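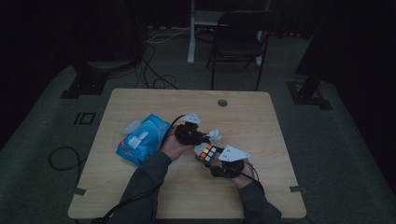
Rubik's cube and a pack of tissues on the table

Vatton - co-op puzzle shooter for PC
Version 1.6, updated 6/23/18
By Tralteo

Vatton is a first-person game for one to five players, set on a drilling platform that has come loose from the sea floor and is slowly tipping over. You and your crew start at the top deck and work your way down to the pump rooms, and the floor you walked in on may be a wall by the time you come back. I have played it more than I should admit and the tilt still catches me out!

Every room is a fight and a puzzle at the same time. The guns are simple (there are four, plus the flare launcher) and ammo is short on purpose, so most of your time goes into moving things: crates, valves, cable drums, whatever will slide when the deck leans. Push a drum at the right moment and it clears a corridor for you. Push it at the wrong moment and it comes back.

What you get
The main campaign, 6 decks, playable alone or with friends
Drift mode, where the rooms are shuffled every run
377 room layouts in the Drift pool, including the ones from the December update
The level editor, the same one we build the game with
Full soundtrack by Tumaini Nyamweya, as separate files in the game folder

Tumaini's music deserves more than a line in a list. Each deck has its own theme, and the parts drop in and out with the angle of the floor, so a steep tilt leaves you with little more than the bass and a kind of creaking organ. Play the pump rooms with headphones if you have them.

Playing together
You can host from your own machine or join a public game through Flovport, our server browser. Flovport remembers your crew, so if somebody drops out they come back on the same deck with the same gear. Voice chat is built in and can be turned off. Split screen works for two players with one keyboard and one controller, or two controllers.

Player maps
As of this update there are 2,523 player-made maps on Flovport, and some of them are better than ours. Start with Shojaei - a long, quiet map set in a flooded library, with hardly any shooting and one of the best endings I have come across in a mod. It takes a full evening. Bring one friend, two at most, because the stairwells get crowded.

New in 1.6
Valves can now be turned from either side
Flares float
Bots no longer follow you into the crane cab
Fixed a crash when the host changed resolution during a tilt
Field of view slider goes up to 110
Saved Drift runs from 1.5 will load, but without the shuffle history

System requirements
Windows 7 or later, 64-bit
Dual-core processor, 2.4 GHz
4 GB memory
Graphics card with 1 GB of video memory
3 GB disk space, more if you keep a lot of maps
Internet connection for Flovport (the campaign runs fine offline)

Languages: English, French, German, Polish. Subtitles can be made larger under Options, Display.

Related: Level editor guide | Flovport server setup | Soundtrack notes | Older versions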